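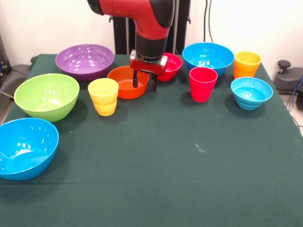 Foltus Tabletop Set

Data card, version 2, 22/08/2025

Summary

Foltus is a set of recorded arm episodes made by the students of the Zuton robotics club. Every episode uses plastic bowls and cups on a green tablecloth. The operator gives the arm one short instruction, such as "put the red cup in the purple bowl," and drives it by hand until the task is done or the time limit runs out.

Contents

Episodes: 1,925
Time limit per episode: 90 seconds
Distinct instructions: 256
Held out for testing: 40 instructions, listed in heldout.txt
View: one fixed camera
Arm: single arm, two-fingered gripper

Folder layout

episodes/ has one folder per episode, with the video, the joint log and a text file holding the instruction.
splits/ has train.txt, val.txt and heldout.txt.
tools/ has the replay script and the label checker.

Labels

Each episode is marked done, partial or failed. Nuria Teshome and Kiros Alemneh labeled everything separately, and Manee Somboon decided the ones they disagreed on. Failed episodes are kept. Filter on the status field if you only want the good ones.

Color names are the ones the operators used. Version 1 had "blue" for both the cyan and the darker blue bowls. That was fixed in version 2, but a few old instruction files may still say "blue bowl" for a cyan one. Please report them.

Known problems

The gripper can hide small bowls at the back of the table.
Shiny bowls pick up reflections from the ceiling lights, which upsets simple color thresholds.
Joint logs start slightly before the video. Use the offset in meta.json.

Use

Free for class and club work. Ask Solange Leclerc before posting a model trained on it. The next version is planned for September and will add stacking tasks.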